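Section 4: Hanging and Setting Up the Chain Hoist

I've put up a fair number of these Womov hoists by now, first in my own shop and then in other people's, and this section is the order I do it in. The factory booklet covers the same ground but it jumps around a lot, and the drawings are tiny. You'll want a helper for steps 2 through 5. Mine is usually Ewan MacAulay, who is taller than me and doesn't mind ladders.

Before you start, read Section 3 again and make sure the beam has been checked by somebody qualified to check it. I mean that! The hoist in this guide is the small one, rated for 880 pounds, and the beam has to carry that plus the weight of the hoist and trolley.

CAUTION: Power stays off and the plug stays out of the wall until step 7.

1. Measure the bottom flange of your beam in three places along the run. Old beams vary more than you'd think, and you want to set the trolley to the widest spot you find. Write the number on a piece of tape and stick it to the trolley box.

2. Lay the trolley out on the bench and move the spacer washers so the wheels clear the flange by a hair on each side. Same number of washers on the left and right, or the hoist will hang crooked. Leftover washers go on the outside of the side plates, where you can find them later.

3. Lift the trolley onto the beam in two halves. One person holds, the other threads the bolts. Run the nuts up by hand first, then go to 59 foot-pounds with a torque wrench. I used to do this by feel, and then Zlatko Radulović borrowed my wrench and showed me how far off my feel was. So now I use the wrench.

Note: If your trolley came in the Marchal box with the gray side plates, the nuts are the locking type and you get one use out of them. Taking it down again means new nuts.

4. Roll the trolley by hand from one end of the beam to the other, all the way, twice. It should move with a light push and not grab anywhere. If it grabs, look for weld spatter or paint drips on the flange before you go blaming the washers.
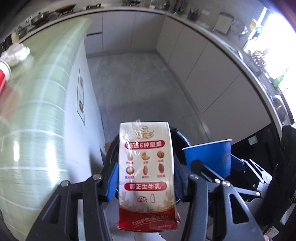 5. Fit the end stops before the hoist goes up. I know it's tempting to hang the hoist first so you can admire it (I've done it), but a trolley with no stops can roll right off the end of the beam. Bolt one on each end, snug, then give it a good tug.

6. Raise the hoist and hook it onto the trolley's center pin. Check that the safety latch on the top hook closes by itself. Then let the load chain hang free and look down its whole length for twists. The welds on the standing links should all line up on the same side. If the bottom hook has been flipped through the chain, flip it back now.

CAUTION: Never try to work a twist out of the chain by running the motor. You'll chew up the chain guide, and it's a pain to replace.

7. Plug in and test with no load. Push the UP button for one second. The hook should go up. If it goes down on a three-phase unit, unplug it and have your electrician swap two of the supply wires. Don't swap wires inside the pendant, or the limit switches will stop protecting you.

8. Run the hook slowly up to the top limit, then down to the bottom limit. Keep your thumb ready to let go both times. The motor should cut out by itself at each end.

9. Oil the chain. I like the Nustimar chain oil in the small bottle, but anything the booklet allows is fine. Wipe it on with a rag while your helper runs the hook up, and keep your fingers well away from where the chain goes in.

10. Lift 300 pounds a few inches off the floor and hold it there for a full minute. Watch the hook. Any creep at all means the brake needs adjusting, so set the load down and go to Section 6.

Note: The pendant cable is 42 inches shorter on the newer units. If yours ends up too high to reach comfortably, order the Vanus extension and don't splice in your own cable. It has a strain wire running through it that takes the pull off the conductors.

When all that checks out, write the month on the inspection tag and hang it from the pendant. Mine gets redone every July. The full load test is in Section 5, and you do need to do it before the hoist goes to regular work.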